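3. Planning the purchase

Please read this section before you sign an order. It is written for a workshop which buys its first Plusham arm and has no automation department.

3.1 Steps before ordering

1. Measure the place where the arm will stand. The cell needs a free width of 1820 mm, counted from wall to wall.
2. Weigh your heaviest part together with the gripper. Buyers often forget the gripper, and then the arm is too small.
3. Make a budget with four lines: arm, gripper, camera, cables and brackets. Ask for a separate price for each line.
4. Add a fifth line for spare finger pads. A Storkham pad set has the order code 111.

Note: The camera bracket is not included in the price of the arm. Order it at the same time, or the delivery will be split and you pay the freight two times.
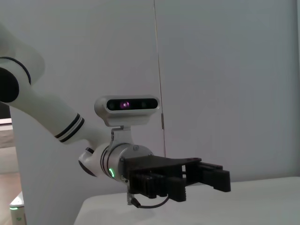

On the fourth budget line, a reader of the previous edition, Ghumman workshop, wrote to us that the cables had cost them more than the bracket, and that they would now order one spare gripper cable from the first day. We agree with this advice. Leave enough slack in the gripper cable for the wrist to turn, and check that no loop can catch on the table.

3.2 Choosing the table

5. Choose a table with a load rating of at least 200 kg. The Bruritz table, code 1717, fulfils this.
6. Decide if the table will be fixed to the floor. Drilling must be agreed with the owner of the building, and the answer can take several weeks.

Caution: Do not order a longer arm only to save a second table. A longer arm needs a larger safety area, and this space has also a cost.

3.3 Payment and delivery

7. Keep a part of the budget until the acceptance test is signed.
8. If you order in November, ask for the delivery week in writing.

For the electrical connection, continue with section 4.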